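Ketley Bookcase: Owner's Guide
Section 4: Anchoring, Leveling and Loading
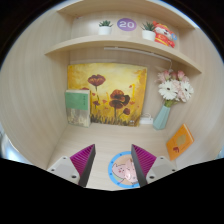
Fig. 4-1. Small items on the middle shelf of a wood-grain unit.

Read this section before you put anything on the shelves. We know you have already put things on the shelves. Take them off again and start at step 1.

You will need
The wall bracket and the bag marked C
A level (the one on your phone will do, if you take off the case)
A pencil
A drill, and someone to hold the bookcase who is not also holding a drink

4.1 Leveling

1. Stand the bookcase where you want it to live. Leave a gap of one finger at the back for the bracket.

2. Set the level on the bottom panel, side to side, then front to back. Floors in older houses slope, and yours probably does too.

3. Turn the two front feet until the bubble sits in the middle. Clockwise raises the corner. Go a quarter turn at a time and check again, as the bubble enjoys overshooting.

4. Open and close any doors you have fitted. If one drifts open without help, go back to step 2.

NOTE: Do not level the unit with folded cardboard. It works beautifully until November, when the heating comes on and the cardboard changes its mind.

4.2 Anchoring to the wall

CAUTION: An unanchored bookcase can tip and cause serious injury or death. Children climb shelves. So do cats, and certain adults looking for the good scissors. The bracket is required on every unit, including the short one.

1. Find a stud. Knocking on the wall and nodding thoughtfully is not a method. Use a stud finder.

2. Check for pipes and wiring before you drill.

3. Hold the bracket against the stud, level with the top board, and mark both holes in pencil.

4. Drill pilot holes and drive in the long screws from bag C. The short screws are for the bookcase side. If you have used the short ones in the wall, take them out and swap them.

5. Slide the unit back and fasten the bracket to the top board. Pull gently on the top front edge. Nothing should move.

For masonry walls you need the plug kit, part 600, sold separately. We argued about that too.

4.3 Loading

1. Start at the bottom. Heavy books, record collections and the encyclopedia you are keeping for sentimental reasons all go there.

2. Spread the weight along each shelf. A row of cookbooks at one end and nothing at the other will twist the board in time.

3. Keep the upper shelves for light things.

4. Put a saucer or mat under any plant that gets watered. Water left standing on a board will raise the surface, and the warranty does not cover it.

5. Look along the front edge of each shelf after a month. If it has begun to sag, move some weight down and turn the board over.

If a bracket screw works loose, unload the unit before you tighten it. Replacement screws come in bag C, part 400, from the Ketley spares desk. Please have your model number ready. It is on the label under the bottom panel, where you can no longer reach it, and also on the back cover of this guide.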